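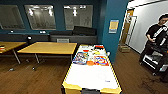
Saturday in the game room

Teal walls, a long table with yellow edges and a heap of craft paper at the far end - I could've stayed till dinner! Viorica wanted ping-pong first, so we let her win.
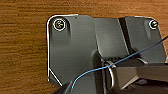
And then I got stuck on foosball, as usual, and lost to Nikola twice. 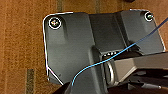 Two screws, up close

Next time I'm bringing snacks and my own paddle (the good one I got in January).
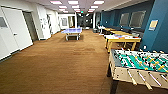 Judite Arruda: Is ping-pong first come, first served? My kids would never leave!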